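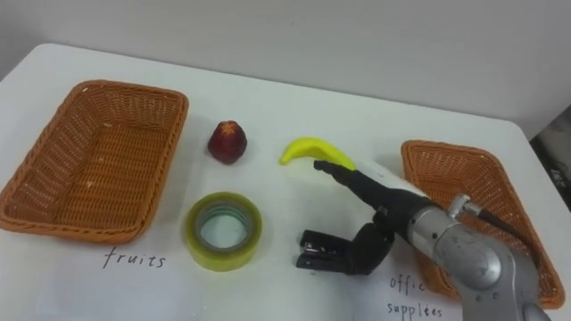
Sorting Shared Items with Labeled Baskets: A Student Project Report

Prepared by Delyth Bowen and Eirlys Wogan
Household and Workplace Organization, Ridorham College

1. Purpose

The purpose of this project was to examine whether a handwritten label placed beside a basket helps people return mixed items to the correct location. The question arose from conditions in the student common room at Ridorham College, where food and stationery are kept on the same counter. By the middle of November the counter regularly held fruit, tape, pens and loose paper in a single pile, and users of the room had complained to the college office that neither the food nor the supplies could be found when needed.

The project was limited to two categories, fruit and office supplies. A wider study of the room, including the cupboards and the refrigerator, was considered and set aside for lack of time.

2. Materials

Two woven wicker baskets of the same color and a similar shallow, rectangular form were selected. Matching baskets were preferred so that the container itself would give no hint about its contents. A person sorting the items would have to depend on the label or on the items already inside.

The labels were written by hand in thin, dark lettering directly on the white tabletop, with "fruits" below the left basket and the wording for office supplies below the right. The second label was set on two lines. Its first word was written as "offic", and this spelling was kept for all sessions so that conditions would not change partway through.

The items on the table included a yellow banana, a small red fruit and a roll of clear packing tape. The group discussed whether packing tape belongs with office supplies or with mailing materials. As the common room has no separate place for mailing materials, tape was treated as an office item throughout.

3. Method

Sessions were held in a side room with a plain wall behind the table. A total of 31 students took part, each attending once. Participants were asked to put the items away and were given no further instruction. They were not told that the labels were the subject of the study.

Each participant completed one round with the labels present and one with the labels covered by a sheet of white paper. The order of the two rounds was alternated between participants. Eirlys Wogan recorded the basket chosen for each item and noted any hesitation or change of mind. Delyth Bowen returned the items to the table between rounds, following a sketch of the starting layout.

4. Findings

With the labels visible, participants placed the fruit and the tape as intended with very few exceptions. Most looked down at the writing before picking up the first item and did not look again. The misspelling drew remarks from several participants but was not observed to cause an error.

With the labels covered, the items were still separated by type in most rounds – food in one basket and tape in the other – but the choice of basket varied. Some participants used whichever basket was closer. Two placed everything in a single basket and later explained that they had understood the task as clearing the table.

The red fruit produced the longest pauses. One participant asked whether it was meant to be eaten or was a decoration, and held it for some time before deciding.

5. Limitations

The table held few items and a real counter holds many. The baskets also began each round empty, whereas in daily use a basket normally contains something that suggests what belongs in it. Writing on the tabletop is practical for a short study but would not survive regular cleaning.

6. Recommendations

The group recommends that two baskets be placed on the common room counter and kept in fixed positions, with labels on the counter's front edge. Card labels in a clear sleeve are suggested. The spelling should be checked before they are printed.

A follow-up count in the common room is proposed for the spring term, using the same two categories and adding a third for items that fit neither.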